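Diciembre
Por la redacción de Sisico

Ayana Wako guarda el primer tablero que hizo en una caja de zapatos, envuelto en un trapo, y lo primero que hace cuando llegamos al taller de Peranley es ir a buscarlo. "Míralo, es horrible", dice, encantada. Lo cortó en el año 2000, en la mesa de la cocina de su madre, con unos agujeros tan apretados que las clavijas entraban a golpes y luego había que sacarlas con alicates. Todavía queda una dentro. Ha decidido que se quede ahí.

Desde entonces se dedica a esto, a pensar tableros de encaje: superficies con huecos, placas y piezas que se cogen, se ponen de pie y se cambian de sitio. Dicho así parece poca cosa, y salimos de allí tres horas después con la cabeza llena de holguras, biseles y tonos de azul (¡y con ganas de probarlos todos!).

"La gente cree que lo difícil es la pieza", cuenta. "La pieza la dibujas en una tarde. Lo que te quita el sueño es el hueco. Cuánto aire le dejas, si tiene el borde matado o vivo, si el ojo lo encuentra antes que los dedos." Habla deprisa y dibuja mientras habla, círculos pequeños en el reverso de un albarán de Gunwood, donde encarga los cortes. Uno de los círculos acaba atravesando el papel.

Su regla de partida es que el cilindro tiene que entrar sin empujar y quedarse derecho sin bailar. Entre una cosa y la otra hay muy poco margen, y ella lo busca a mano, probando. En la estantería tiene las pruebas ordenadas por año, con la holgura escrita a lápiz en el canto. La última serie llegó a 82 antes de que se diera por satisfecha. "Y ahora me arrepiento de la elegida, la anterior era mejor. Pero ya estaba pedido."

Le preguntamos por qué blanco y azul. Se ríe y dice que empezó con madera clara y piezas rojas, muy bonitas, y que a media tarde, con la luz baja, los huecos desaparecían. El fondo blanco le dio la claridad que buscaba, y el azul resiste bien casi cualquier luz. "Puedes cambiarme la bombilla, ponerme una tarde de tormenta, y sigo sabiendo dónde está mi clavija. Eso me hace feliz, qué quieres que te diga."

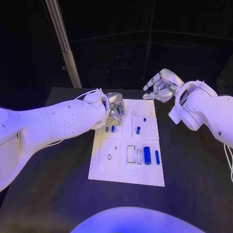

Dos cilindros azules, en pie sobre su placa cuadrada.

Los cilindros que van en pareja son su parte favorita. Al colocarlos tan juntos, explica, la tarea cambia por completo: para coger uno hay que respetar al otro. Quien va con prisa tumba el vecino. Quien se acerca despacio y baja casi en vertical se lo lleva limpio. "Con una sola clavija aprendes a coger. Con dos aprendes a no tocar, y eso cuesta muchísimo más, a mí la primera. Yo tiro la de al lado todos los lunes, cuando llego con las manos frías."

La separación entre ambas se discutió durante semanas. Una versión las ponía más lejos y era cómoda, demasiado, se hacía sin mirar. Otra las ponía pegadas y resultaba desesperante. Se quedó con un punto intermedio que, según ella, "da respeto, pero no rabia".

El contorno de las zonas también tiene su historia. En los primeros modelos no había líneas, solo huecos repartidos, y quien se sentaba delante no sabía por dónde empezar. Un día, harta, cogió un rotulador y trazó rectángulos alrededor de cada grupo. "¡Y se ordenó todo! Parecía un plano. La cocina, el pasillo, el cuarto de los niños." De ahí viene que siga llamando habitaciones a las zonas. El nombre ha calado en el taller, y en los encargos se lee "habitación del fondo, revisar borde" sin que a ninguno le extrañe.

¿Y el tamaño? Aquí se pone seria. El tablero es alargado y ella lo prefiere con el lado largo alejándose de quien trabaja, de modo que haya piezas cerca y piezas a las que hay que llegar estirando. La distancia, insiste, cambia la mano: lo que cerca se hace con las yemas, lejos se hace con todo el hombro. Por eso reparte las piezas a distintas alturas del tablero y le parece un desperdicio juntarlas en el centro.

La mesa le importa casi tanto como el tablero. Pide que sea oscura, y lo pide siempre, con una insistencia que en Gunwood ya se saben de memoria. Un tablero blanco sobre una mesa clara pierde el borde, y quien no ve el borde deja las piezas fuera. Tampoco le gustan los manteles. "Un mantel se arruga, y adiós."
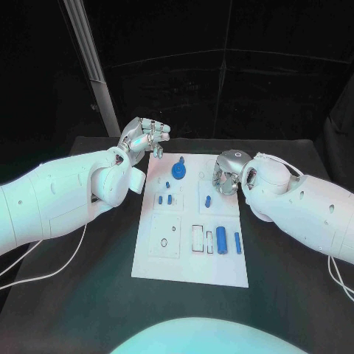 Una lectora nos había escrito antes de la visita para decir que a ella estos tableros se le quedan cortos, que los termina enseguida y que echa de menos formas raras, estrellas, medias lunas, algo con lo que pelearse. Se lo leemos a Wako, que asiente desde la primera línea.

"Tiene razón en lo de terminar enseguida, pero que pruebe a hacerlo al revés", responde. Propone sacar todo, darle la vuelta al tablero y volver a colocarlo desde el otro lado, con la mano que no se usa para escribir. O mover primero las piezas del fondo, que obligan a pasar por encima de las de delante. Las estrellas no la convencen: tienen demasiadas posiciones buenas y uno acaba girándolas por probar. Una media luna, en cambio... Se queda pensando y la apunta en el albarán agujereado.

Hay una forma de la que habla con verdadero cariño, la del pomo, con base redonda y un vástago corto hacia arriba. Le gusta que invite a cogerlo de más de una manera: por el vástago, con dos dedos, o abarcando la base. "Yo no digo cuál es la correcta. Me siento al lado y miro. Se aprende muchísimo de ver por dónde agarra las cosas cada cual."

Antes de irnos nos deja probar un modelo nuevo, todavía sin nombre, que quiere tener listo antes de que acabe el invierno. Tumbamos dos clavijas en el primer intento y una en el segundo. Ella las levanta, sopla el polvo de un hueco y acerca otra vez el tablero. "Venga, otra, que esta sale."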